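How to Check a Success Rate Before You Believe It

Posted Wednesday, March 22, 2023, by Trinity Quintanilla

Every few weeks I get sent a two-arm manipulation result with a percentage in the first line of the abstract. The percentage is usually high. I have stopped reading past it until I know how the trials were run, and these are the steps I use on our own numbers at Peltus before they go in a report.

Step 1. Write down what counts as success before the first trial.
"Clears the dishes" won't do. Say which item ends up where, whether it may tip, and how long the arms get. If you write the rule after watching the robot, you will write a rule the robot passes. I have done it myself.

Step 2. Fix the starting layouts and shuffle them.
Make a list of layouts on paper, number them, and draw the order from a script. Whoever sets the counter should not be choosing. In January we let the operator place the mugs by feel, and the handles ended up facing the same friendly way almost every time. The policy scored 68 percent. With drawn layouts it scored 34. Same weights, same kitchen.

Step 3. Count every reset.
If a person nudges a plate, restarts a stalled arm or repeats a trial because "the lighting was off," that trial is a failure. Log it with a reason if you like, but leave it in the total. Vinari, our older logging tool, quietly dropped aborted runs, and it took Songül Uysal a full afternoon to find all 23 of them.

Step 4. Run the boring baseline.
Replay one recorded demonstration with no vision at all. If the replay gets close to your learned policy, your layouts are too easy and the result says little about the method. People hate this step. I would not trust a paper that skips it.

Step 5. Have 2 people score the video separately.
They should not know which policy they are watching. Where they disagree, report the disagreement. Don't settle it over coffee.

Step 6. Keep the ordinary clutter.
A bare table with one cup is a different problem from stacked tableware on a kitchen counter with groceries behind it. Spoons resting in bowls and mugs standing on plates are where I would look for trouble first. I am still not convinced that any of the methods we have tried handles stacks as a general skill, and I'd want to see unfamiliar dishes before I said so in print.

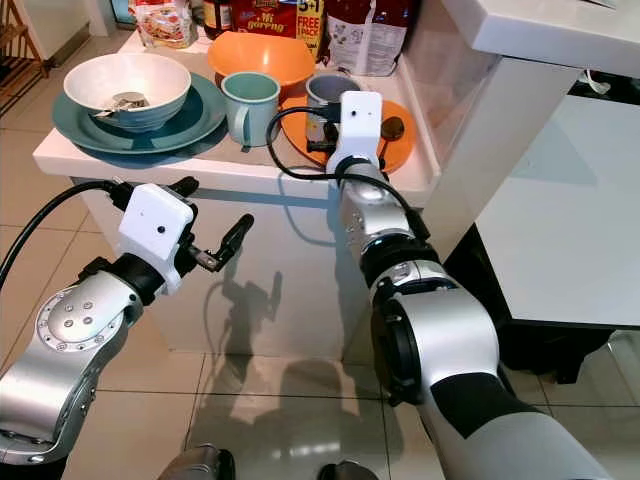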